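**Come and spend August putting our study rooms in order (two places left)**

Bornberg is a tall, slightly crooked house with a great many desks in it. It was a boarding house for students for longer than anyone working here can remember, and it still is one, and over the years every room has collected a little of everybody who ever crammed for an exam in it. There are pencils behind radiators. There are single gloves. There is a drawer on the second floor that holds nothing except the lids of pens, and we have all agreed to leave that drawer for last.

This summer we are going through the whole house, room by room, and we are looking for two people to join us for the month of August. The work is paid, lunch is included, and you don't need to have done anything like it before. What you need is patience, a decent eye, and some fondness for other people's odds and ends.

My name is Costel Toma and I look after the rooms. I've written this at more length than the usual job notice because the last time we advertised, I kept it very short, and people arrived expecting either heavy moving work or something to do with interior design. It's neither of those, so please do read to the end before you write to me!

## What we're doing

We have 21 study rooms to get through before the new residents come. Each one has a bed, a wardrobe, a window, and a desk built into a nook, and the desk is where nearly all the work is. The bed gets stripped and the wardrobe gets emptied and wiped, and that goes quickly once you have the knack. The desk nook takes the rest of the morning. People live at their desks. They eat there, they fix things there, they stick things to the back panel and forget about them, and they push papers up onto the overhead shelf until the shelf can't take any more.

For each room you would:

- clear the desktop, the overhead shelf and any drawers, and sort what you find into keep, return, pass on and throw out
- box and label anything that looks as if somebody might want it back
- wipe down the desktop, the side panels and the back panel, corners included
- check that the desk lamp or light bar comes on, and write it on the room sheet if it doesn't
- look over the outlets for cracks or scorch marks, and leave any repairs to the electrician
- take off stickers, tape and tacky putty, except where the room sheet says otherwise
- note scratches, stains and loose fittings
- set the room out again for whoever is moving in

The room sheet is a single page on a clipboard that hangs on the inside of the door. It's the most useful thing in the building and I am a bit strict about it. If you've done something, tick it. If you've wondered about something, write that down too, even if it feels silly. I would much rather read "is this shelf meant to lean?" than find out in October.

The nooks themselves are pleasant things to work on. They're wood-grain all over, some panels paler than others, with the shelf across the top and the window off to one side, and a good wipe makes an enormous difference to them.

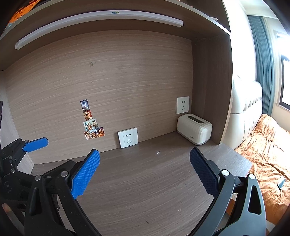 *One of the desk nooks, with picture cards on the back panel and a tissue box in the corner.*

You get a fair idea from a desk like this of what the mornings are made of. A few specks to wipe off the top, a column of collectible cards to think about, something or other up on the shelf to get down and look at. Cards come off slowly, starting from a corner, and they go in an envelope with the room number on it. Please don't decide that a thing is worthless on somebody else's behalf. We once sent a shoebox of bus tickets halfway across the country to a former resident who had written to ask after it, very politely, and her thank-you letter is still pinned up in the kitchen.

Stickers on the shelf fronts are another matter, and those we generally take off. Warm soapy water on a cloth, held there for a while, and then a thumbnail or a plastic scraper. No metal blades, please, and no strong solvents on the wood grain. I have a horror of the pale patches they leave.

## The hours

We start at 8 in the morning with coffee and a look at the day's rooms, and we stop at 2. I know that's an early start for some of you, but the window side of the house gets very warm in the afternoon and it's no fun wiping shelves in it. Lunch is at the end of the shift, so you can sit down to it properly and stay as long as you like, or take it with you if you have somewhere to be.

You'd work in a pair. One person clears and sorts while the other follows behind with the cloth and the clipboard, and you swap over whenever you like. Some pairs chat all morning and some put the radio on and hardly say a word, and both kinds get through the rooms perfectly well. I'll ask what you prefer before I match anybody up.

There's no pressure to finish a certain number of rooms in a day. A tidy room with a bare desk might be done before the second coffee. Another room might have somebody's entire model railway on the overhead shelf (this has happened) and take you until lunch, and that's fine. Tell me early if a room is turning out to be a big one and I'll shift things about.

## What happens to the things

People always ask about this, so I'll explain it now.

Anything with a name on it, or that can be traced through our residents' book, is returned. We keep a box for each room in the dry cellar and write to the last resident. Good stationery, lamps that work, book ends, unopened packets and the like go to Prostari, the secondhand shop down the hill, where new students can get them for very little. Books go to the shelf on the ground-floor landing, where anyone can help themselves. Paper is recycled, unless it's private, in which case it goes through the shredder in my office. Batteries and cables have their own crates by the back door.

If you find money, papers like a passport, or medicine, leave it where it is and come and fetch me. You won't be in any trouble for asking and I won't be annoyed at walking up the stairs again. I need the exercise.

Helpers sometimes ask if they may keep something themselves. For things on the pass-on pile, the answer is usually yes, but ask first and let me write it down.

## Who we'd love to hear from

You might be a student with a free month, or someone recently retired who misses having a place to be in the mornings, or a parent whose children are away at camp. We've had all of these and we were glad of every one of them. You should be 18 or older and comfortable on stairs, as the house has plenty and there isn't an elevator. You'll be reaching up to the overhead shelves a good deal, though we have sturdy step stools, and if reaching is a trouble to you but you're happy at desk height, say so and we'll pair you with somebody tall.

It helps if you are:

- careful with things that aren't yours
- able to read a list and write a clear note
- all right with a bit of dust (we provide gloves and masks)
- not easily bored by the fourth drawer of the day

You don't need a car, special clothes or your own supplies. The cloths, buckets, boxes, labels and markers are all in the cupboard on each floor. Wear shoes you can climb a step stool in, and something you don't mind getting putty on.

If your English is still coming along, please don't let that stop you. The room sheet uses everyday words, and I'm happy to go over it together on the first morning.

## Pay and practical matters

You'll be paid by the hour, every second week, by bank transfer. I'll send you the hourly rate with my first reply, before you've gone to any trouble. The first morning, when I show you round and we do one room together slowly, is paid like any other. If you need a day off during the month, let me know as soon as you can and we'll plan around it.

The Malý bus stops at the foot of our lane and it's a short uphill walk from there. There's a rack for bicycles by the side gate. Parking is difficult and I'd avoid it if you possibly can, as the neighbors at Zeltari need their loading bay clear in the mornings and have been very good to us.

Lunch is soup, bread, salad and whatever was nice at the market. We can cook around allergies and most dislikes, so do mention them.

## How to apply

Write me a short letter or note and leave it at the front desk, or put it through the mail slot if the desk is closed. No résumé, please. I'd like to know who you are, when in August you're free, and whether mornings suit you. Then tell me a little about a desk, a drawer or a shelf of your own and what's on it. It can be as messy as you please. I find I learn more from that than from a list of past employers, and it makes my evenings of reading a great deal nicer. Add a phone number where I can reach you.

I'll answer everybody, including those I can't offer a place to. If we get on over the phone, I'll ask you to come by and see the house, have a coffee, and try the stairs. Bring any questions you have, and if you'd like to bring a friend who might want the other place, bring the friend as well.

Costel Toma
Rooms and residents, Bornberg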